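From: Hywel Dafis
To: wynne-dev
Subject: Re: [wynne-dev] Grasp ranking fails on white-on-white clusters

Siwan Penry wrote:

> With the default config the segmenter merges a small charger with
> whatever white thing lies nearest. The planner then puts the grasp
> centre between the two objects. Is this the depth filter or the mask
> merge? I have tried both values of edge_split and see no change.
> Also, should we be masking out the fingers before the merge step?

It is the mask merge. edge_split is only read if depth_gate is on, and depth_gate has been off by default since the Brandum branch went in. The config loader ought to warn about this and does not. I will send a patch.

I replayed 18 episodes from the Bristside set with the gate on. The merge fault went away in all but 3. In those three the objects are touching, so there is no depth step to split on, and I would not expect the gate to help.

On the fingers: yes, mask them first. The pads are magenta, so a plain hue threshold is enough and costs far less than the learned mask. Do it before undistortion. If you do it afterwards the resampling smears the pad edges and you get a thin pink border that the merge treats as an object. Vinh's version in tools/padmask works on the raw fisheye image and needs no calibration file.

Two other points.

The small paper cutouts on the table come out as separate candidates. They are flat, so set min_height to 12 and they drop out of the ranking. Leave them in the segmentation output, as Busisiwe's logging code expects every mask to have an entry.

Please do not raise max_candidates above 700 to get round the merge. The ranker sorts the full list on every cycle and the control loop starts to miss its deadline.

Could you rerun with the gate on and post the ranker log? The input I have in mind is attached.

Hywel 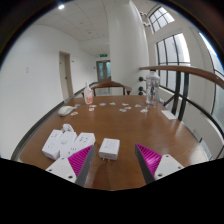 Attachment: charger between the fingers, other white electrical parts to the left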